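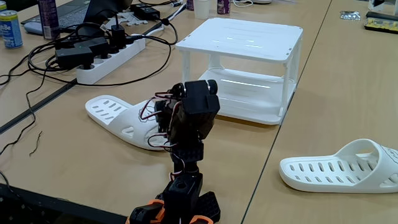 Arm 2, slipper-to-rack task. Follower arm, both slippers and rack on the tables.

Last updated: 2025-05-26

PRE-SESSION INSPECTION CHECKLIST WITH COMMENTS
Slipper placement study, Falska bench
Inspected by: Killian Poulain
Applies to: follower arm, leader arm, tables, mains supply, task objects, recording machine

Marking: OK = passed. C = passed with comment. F = failed, session may not start until cleared.

1. MECHANICAL

1.1 Base clamps tight, no movement when the arm is pushed by hand at the shoulder. OK
1.2 Orange brackets free of cracks at the screw holes. C
Comment: whitening at one screw hole on the outer bracket. No crack found with a fingernail. Bracket to be replaced at the next service. Spare is printed and in the Tirkow drawer.
1.3 Printed links free of layer splitting. OK
1.4 Servo horn screws tight, all joints. C
Comment: wrist roll horn took a quarter turn. Same horn as last time. Thread lock to be applied. If it loosens again, replace the horn, do not tighten further.
1.5 Gripper opens and closes through full travel without rubbing. OK
1.6 Gripper jaw pads present and clean. OK

2. WIRING ON THE ARM

2.1 Servo leads seated at both ends. OK
2.2 Lead slack sufficient at full reach and at full fold. C
Comment: the loops on the arm hang loosely around the joints. Slack is sufficient, but a loop can catch on the rack if the arm comes back low after a placement. Do not tie the loops down to the links. An earlier attempt with cable ties pulled a connector out at full fold. Operators to lift before retracting.
2.3 No insulation damage at the joints. OK

3. MAINS AND TABLE

3.1 Power strip outside the reach of the arm. C
Comment: outside the programmed joint limits. It is not outside the reach of the arm with limits switched off. Limits must stay on for all teleoperated and policy runs.
3.2 Power strip not overloaded, adapters fully seated. OK
3.3 Cables clear of the working area. C
Comment: cable tangle on the left table to be gathered and moved back. Accepted for this session. It must not be moved part way through a session, as it is in the camera view and a change in the background would split the data set.
3.4 No drinks on the tables. F
Comment: cans and a paper cup on the same table as the power strip. Removed and rechecked, now OK. This item has failed before. Drinks go on the shelf by the door.
3.5 No loose conductive items. F
Comment: short piece of wire on the left table, foil packet and bare circuit board on the right table. Wire binned, board bagged. Rechecked, now OK.
3.6 Gap between tables unchanged, tables do not rock. C
Comment: the rack stands near the gap. If a rack leg drops into it the placement height changes and the episode is to be discarded. Tables to be clamped together before the next block.

4. TASK OBJECTS

4.1 Both slippers of the study pair present. OK
4.2 Slippers undamaged, straps not deformed. C
Comment: the jaws hold the strap by its edge. Check the holes nearest the edge for tearing after each block.
4.3 Printed drawing on each strap still legible. OK
Comment: faint drawing on one strap. It is used in the method only to confirm which side is up when episodes are reviewed.
4.4 Rack stable, shelves clean. C
Comment: the shelves are glossy and give bright streaks under the ceiling lights. Leave the lights as they are. The results below were obtained with the streaks present, and a matt covering would need a new baseline.

5. CONTROL AND RECORDING

5.1 Emergency stop cuts servo power. OK
5.2 Joint calibration within tolerance. OK
5.3 Caruso recorder starts, writes and closes a test episode. OK
5.4 Free disk space sufficient for the block. OK
5.5 Vovon policy version matches the version in the run sheet. OK

6. NOTE ON THE RESULT THIS CHECKLIST SUPPORTS

The method trains a policy on demonstrations in which the slipper starts on its side. The training set holds 168 demonstrations. In the last evaluation block the policy placed the slipper on the rack in 43 trials. It failed in 16 trials, and 4 of those were stopped by the operator for a caught wire loop (see 2.2). Stopped trials are counted as failures. They are not to be repeated or removed.

The figures are valid only for the layout checked above. Any change to table position, rack or lighting is to be entered in the run sheet before the first trial.

7. OPEN ACTIONS

Replace outer base bracket (1.2)
Thread lock on wrist roll horn (1.4)
Clamp tables together (3.6)
Tidy cables between blocks only (3.3)

Result: session may start. K. Poulain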